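Community > Kitchens > Worktops

Sealing a granite worktop: how often?
Posted by hanbymoor, Thu 4 February
3185 views

We moved to Hanby in October and the kitchen has a granite island with a raised bar behind it. The last owners left half a bottle of Himier stone sealer under the sink and no instructions. Do I need to do the whole lot every year? Oil and tomato are my main worry, as most of our meals get eaten at the bar.

3 replies

clillodeck
Try the water test first. Put a spoonful of water on the stone and leave it for ten minutes. If the patch goes dark, it needs sealing. If the water sits there in a bead, leave it alone. Do it in a few places, near the sink especially.

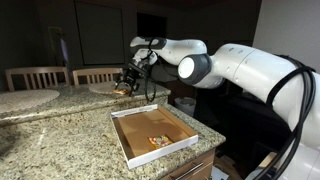 Grease is worse than water, so wipe it up with washing-up liquid and warm water the same day. Don't use vinegar or lemon cleaners. When you do seal, two thin coats are better than one thick one, and buff off what hasn't soaked in.

Helpful (2)

mahuika
Ours has never been sealed and it's fine. Dark stone though.

stonybroke
I'd throw the old bottle out if you don't know its age. Mine had gone lumpy and left a haze that took a whole weekend to shift.

Helpful (3)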